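About Memanska

May 20, 2025
By Meirion Probert

We gather examples for robots to learn from. Most of what reaches the public about this line of work is either a film of a machine folding a shirt or a promise that your kitchen will clean itself by some date that keeps moving. We have sat through a lot of those films, and we have been asked to help make a few. This page is for people who want to know what we do before they ring us.

Memanska started in a back office in Cirkasstead with Wyn Jarman, Yolotzin Salinas and me. Wyn had spent years fixing packing lines and did not believe a word of what he was reading about learning systems. He still believes very little of it. Boonsong Phetsri and Thabiso Visser joined later, Boonsong to run the sessions and Thabiso to look after the records and argue with clients about what counts as a good one.

A client comes to us with a job they would like a two-armed robot to pick up. We set out a table, agree in writing what "done" means, and run the job over and over while the joint positions and camera views are recorded. Each run is one example. The learning system gets the examples and tries to copy what is in them, including the bad habits. If the person guiding the arms always dithers before closing the gripper, you will get a robot that dithers.

Our longest-running set is called Poda. It is sweeping up: a brush, a dustpan, bits of sponge and bread, black bags. A child of six can manage it with some nagging. For a robot it is a miserable job, and we picked it for that reason. Crusts roll. Sponge catches on bristles. A bin bag never sits the same way twice, and a system that has learned one bag very well may be lost with the next.

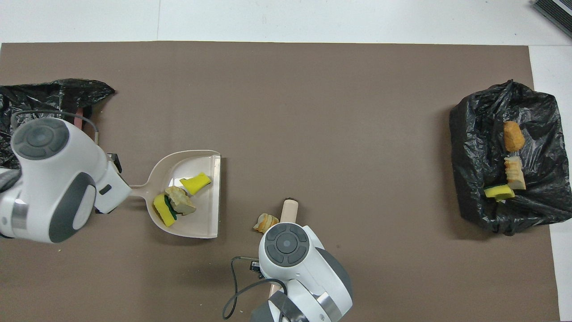 Poda at work on the brown paper, dustpan in one gripper.
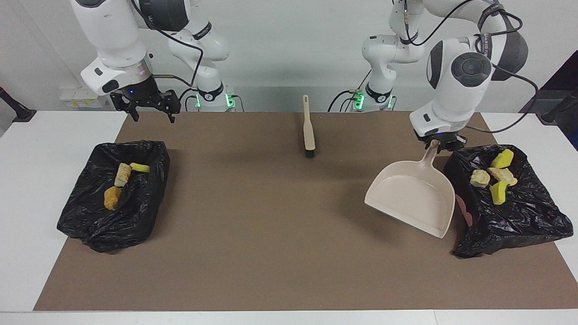
The Poda target is 1000 usable examples. We have recorded 1006 runs and kept 900 of them, so there is more recording to do. Clients sometimes ask why they can't just have the lot. They can, if they want, with the rejects marked, and one or two have found a use for them. What we won't do is tuck them in with the rest to make the total look better. Thabiso goes through every run, and a second person checks the ones he is unsure about. The usual faults are dull ones, a camera that dropped out or a run stopped halfway. Some are odder. We lost a batch of 24 to a clock that had drifted, which left the pictures and the arm movements slightly out of step. You would never have spotted it by watching.

We are often asked how well a robot trained on our examples will do. We don't know, and we would be wary of anyone who says they do before it has been tried on your table, with your rubbish, under your lights. A system can do nicely on the sort of thing it was shown and fall apart when the paper is a different colour. More examples may help. They may also give you more of what you already had. Yolotzin, who plans our variations, will want to talk about this at length and you should let her.

We don't train the final system and we don't sell robots. We have turned down work where the client wanted a tidy film and called it data. We also say no to jobs where a cheap fixed machine would do, and Wyn takes some pleasure in those phone calls.

Our prices are set by the recording day and the checking is included. A price per example would pay us to be quick, and we have seen what quick looks like. If you come across a much lower quote elsewhere, ask who watches the runs afterwards.

Visitors are welcome in Cirkasstead if they write first. Please don't expect a show. A session is long and repetitive, and much of it is Boonsong putting the bread back.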